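Before You Buy a Gripper Arm for the Packing Bench

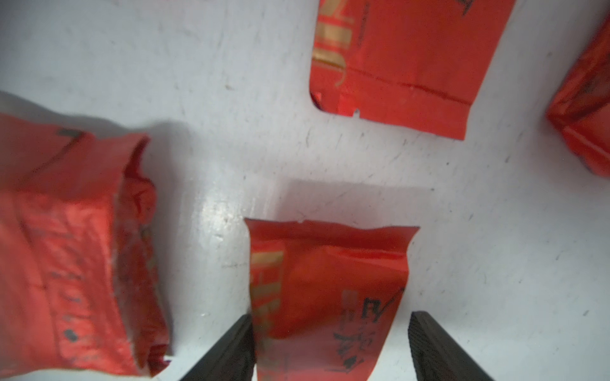 Photo: Ihor Nazarenko / Skovitent

Foil packets are what ruin budgets. Boxes are easy, jars are easy, and every sales demo I've sat through featured a box or a jar. Then you get the thing home and ask it to pick up something shiny, slippery and crumpled, and the extra invoices start arriving.

So, a few tips from a small workshop that packs gift bundles and has now bought this equipment twice.

Send your own stuff to the demo. Mail the seller a bag of your worst packets, the creased ones included. Otar took ours and wrote back a week later. Dritero asked if we could switch to boxes.

Price the fingers separately. Our quote for the arm looked lovely until page 7, where the fingertips lived. Plain black ones may do fine for foil, but plan on a spare pair, and ask what a pair costs before you sign anything.

Look at your tabletop. White shows up every scuff and speck, and red foil stands out on it nicely. Gloss is another matter, and glare is a pain if the arm works from a camera. Try moving the lamp before you pay for the "lighting package." Ours was $278 and consisted of a lamp.

Leave room between packets. A pile costs more to automate than a spread, usually in software. Vira Onyshchenko does our books and would like it known that a tray with dividers was $20.

Write down the whole number. Arm, fingers, stand, cables, shipping, the day you lose to setup. Our first budget had one line in it. The second came to $3813 for everything except the arm, and I'd have liked to see that figure in May, before the deposit.

Ask who answers the phone. Boiko has a person. The person is grumpy and knows everything, and I would pay extra for him.

Keep the hand-packing bench set up for the first month. You'll want it by Wednesday.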